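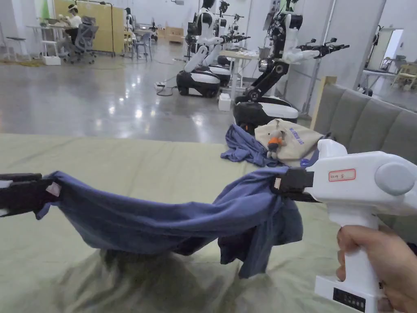

About Clirero

Clirero is a robotics firm in Warkstead. We teach robots to fold and tidy household fabrics: shirts, towels, bed linen. Our operators do each task by hand with a pair of grippers, and the recordings are used to train the robots. Mortimer Lyons and Anika Kincaid started the company with 2 grippers and a borrowed bed. There are 19 of us now.

The jaw fault

Customers often ask about the fault we had in May, so we keep an account of it on this page.

A gripper jaw stayed closed after the operator had released the trigger. She pulled her hand back to free the cloth and the fabric tore. She was not hurt. Leilani Park, who runs the recording floor, stopped all sessions that afternoon.
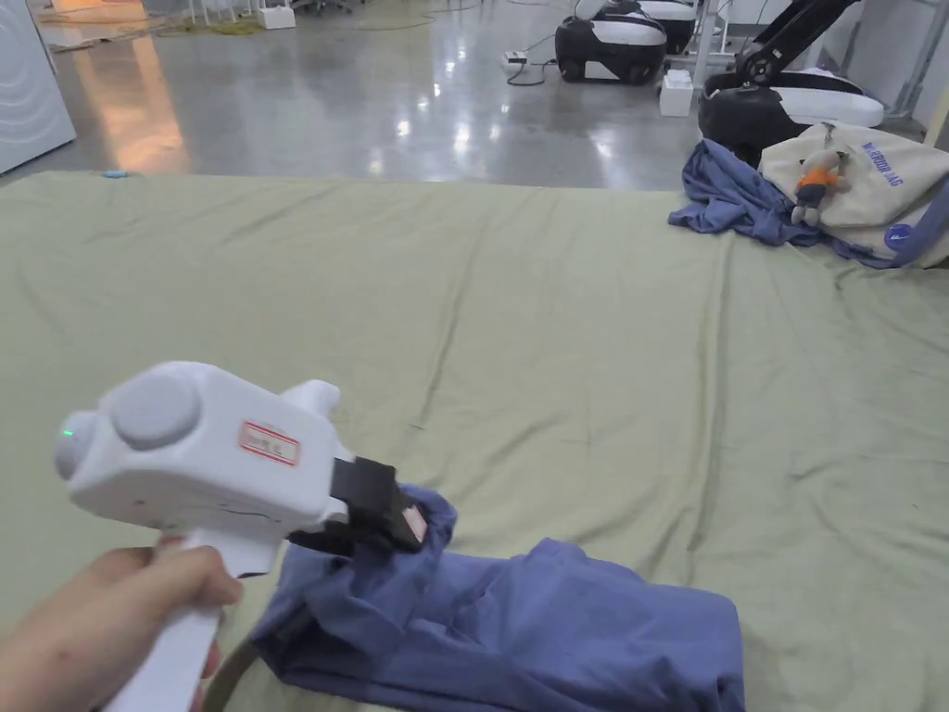 The cause was lint. It had worked its way into the jaw slide and packed down until the return spring could not move it. Our checks at the time covered the electronics and the pads but left out the slide. We had also been told of a stiff jaw the week before and had not acted on it. That was our mistake.

We went back through the recordings and withdrew 103 of them, as the jaw position in them could not be trusted. Customers who had received any of these were sent replacements by 14th July.

What we do now

Slides are cleaned at the start of every shift. Any gripper reported as stiff is taken out of use the same day and goes to Shoshana Montoya in the workshop. Operators are asked to put the cloth down and call out if a jaw sticks, and not to pull.

Faults and safety questions go to Leilani Pruitt at our Peltholm office, who replies within 5 working days.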